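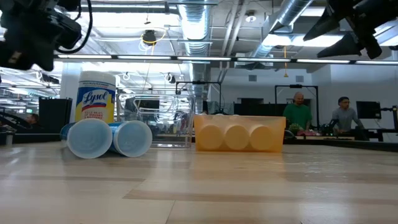 # Bac de tri domestique

Le **bac de tri domestique**, que l'on appelle aussi, selon les régions et les habitudes familiales, bac de rangement, casier ou tout bonnement « boîte », est un récipient ouvert, le plus souvent en plastique, dans lequel on regroupe des objets de même nature pour les retrouver sans trop chercher. On le rencontre dans la cuisine, la buanderie, l'atelier ou l'entrée, et il faut bien avouer qu'il rend dans chacune de ces pièces des services que l'on mesure surtout le jour où il manque !

## Formes et matières

Le modèle courant est rectangulaire, avec des angles arrondis qui facilitent le lavage (les miettes et la poussière se logent volontiers dans les coins vifs). Beaucoup de bacs comportent des ouvertures moulées près du rebord, qui servent de poignées et permettent de les tirer d'une étagère haute. D'autres ont simplement un rebord plat, sur lequel les doigts trouvent une prise suffisante tant que la charge reste modeste.

Trois grandes familles se partagent l'usage :

- **le bac transparent**, qui laisse voir son contenu et se passe donc d'étiquette, au moins au début ;
- **le bac translucide teinté**, orange, jaune, vert ou bleu, qui adoucit les contours de ce qu'il renferme mais se reconnaît de loin à sa couleur ;
- **le bac opaque**, apprécié de ceux qui préfèrent ne pas avoir le désordre sous les yeux.

Un bac bas et large, comme l'orangé de l'illustration, convient bien aux objets cylindriques couchés : les trois cylindres jaunes qu'il contient y tiennent côte à côte, la face ronde vers l'avant. Un bac plus profond accueille plutôt les flacons debout, les torchons roulés ou les paquets entamés.

## Le tri par couleur

L'idée d'assortir la couleur du contenu à celle du contenant est ancienne dans les ateliers, et elle a gagné les maisons petit à petit. Le manuel *Ranger sans peine*, que Hartmut Wegener a fait paraître chez Gramport, y consacre un chapitre entier, fort agréable à lire, où l'auteur recommande de commencer par une seule couleur et de laisser un bac vide à côté pour les hésitations. Ce « bac d'attente » est sans doute la partie la plus souvent reprise de sa méthode. Les objets qui n'ont pas encore trouvé leur place, deux récipients bleus par exemple, peuvent rester un moment sur la table avant d'y être déposés.

Duván Quintero, dans la revue *Betance*, a défendu un point de vue assez différent : selon lui, la couleur amuse les enfants et les aide beaucoup, mais les adultes finissent toujours par ranger d'après l'usage. Les deux approches se combinent d'ailleurs sans difficulté, et bien des foyers pratiquent un mélange des deux sans lui donner de nom.

## Le plan de travail

Le tri se fait de préférence sur une grande table dégagée, à hauteur de hanche. Un plateau de bois clair offre un bon contraste avec les plastiques colorés, et l'on y repère vite un petit objet égaré. L'usage le plus répandu consiste à aligner les bacs en une seule rangée, les objets à trier d'un côté, et à progresser vers l'autre. Les gauchers inversent le sens, cela va de soi.

## Entretien

Les bacs en plastique se lavent à l'eau tiède et au savon doux, puis se retournent sur un linge pour sécher. Entre deux lavages, beaucoup gardent à portée de main une boîte de lingettes désinfectantes ; celle de l'illustration, de marque Lysol, est un cylindre blanc à étiquette jaune fermé par un couvercle blanc. Après usage d'un tel produit, on suit les indications du fabricant, notamment pour les bacs destinés aux aliments, qu'il convient souvent de rincer.

Les plastiques transparents se rayent assez vite au contact des éponges abrasives et prennent alors un aspect laiteux. Un chiffon souple suffit presque toujours.

## Vocabulaire

Dans les catalogues anciens de la maison Plingate, le mot « bac » désigne uniquement les modèles sans couvercle, et « coffret » les modèles fermés. La distinction s'est perdue dans la langue courante, même si quelques quincailliers y tiennent encore.

## Voir aussi

- Panier de rangement
- Boîte à couvercle
- Étiquetage domestique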